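Folding Laundry Faster: What We Learned From 267 Shirts

Student project report, Home and Textile Studies, Clurdale
Written by Hanne Oksanen

Why I picked laundry

Everybody in my building hates folding. I kind of love it, and I wanted to find out if a person who hates it could get quick at it with a little practice and a better place to work. My project partner Lại was on the hating side (he keeps clean clothes in a heap and just digs), so we had a perfect test pair before we even started!

Our question was simple. Does the surface you fold on change how long a shirt takes, and does it change how the finished stack looks? We had a second question too, about whether starting from a crumpled garment is really slower than starting from one that came out of a tidy pile, but that one got smaller as the semester went on and you'll see why below.

What we used

The shirts came from three places: our own closets, a box of lost items from the Mulldale dorm, and a big bag that Lại's aunt was going to give away. We sorted out anything with missing buttons or stretched collars. That left 267 folds in the final log, counting repeats, because most shirts got folded more than once.

We tried these surfaces:

A bare kitchen counter
A bed with the usual comforter on it
A table covered with a white cotton cloth pulled smooth

For timing we used a phone stopwatch. The clock started when the shirt touched the surface and stopped when the folder's hands came off the finished square. If a sleeve popped out after that, we wrote it down but didn't restart the clock.

The fold

We both used the same fold so the numbers would be fair. Lay the shirt face down, smooth it from the collar out, bring one side in to the middle of the back, lay the sleeve down along it, do the same on the other side, then bring the hem up twice. I tested four other folds in May before we settled on this one. The fancy two-pinch fold from the internet is a blast once you get it, but Lại got it right only one time out of every three or four, and half of our practice time went to laughing at the results.

Smoothing turned out to be the part worth studying. We had both assumed the folding was the slow bit. When I went back through my notes, about half the time on every shirt was spent just finding the shoulders and getting the back flat. The folds themselves go by in a few seconds once the fabric is lying the way you want it.

What we found about surfaces

The counter was the worst, which surprised me because it's hard and flat. Our counter is slick, though, and light shirts slide around on it. Every time you pull one side, the other side comes along. It's also too narrow for a large shirt with the sleeves out, so the cuffs hang over the front and drag.

The bed was better for sliding and worse for everything else. The comforter sinks under your hands, and you end up smoothing the comforter along with the shirt. It's low, too. After a long session my back was telling me all about it.

The covered table won by a lot. Cotton on cotton grabs just enough to hold one side still while you work on the other. The white helped more than I expected, especially with dark and blue shirts, where the edges of the sleeves jump right out at you. On the bed, with its busy pattern, Lại folded one sleeve under by mistake over and over and only noticed when the square came out lopsided.
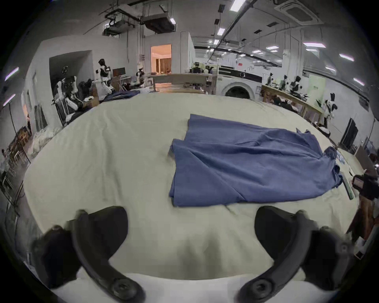
Lại's times on the cloth dropped fast during the first week and then leveled off. Mine barely moved, but I had years of practice going in, so I'm not going to pretend that means much. The exciting part for me was his stacks. By the end you could set one of his next to one of mine and our friends in Ekley Hall guessed wrong about whose was whose!

Crumpled or tidy

We planned to compare garments dropped on the table in a ball with garments laid down neatly. The trouble is that no two balls are the same. A shirt with one sleeve inside out can take forever, and a loosely bunched one shakes out in a moment. We got 2 good sessions out of it and then decided to leave it out of the main results. What I can say is that one firm shake, holding the shirt by the shoulders, saved us a lot of patting and tugging.

What I would change

I'd use more folders. Two people is a small group, and we knew what we were hoping to see. I'd also try a table at different heights, and I'd like to test towels and fitted sheets, which deserve a whole report of their own. Lại has already said he's in, as long as I fold the fitted sheets.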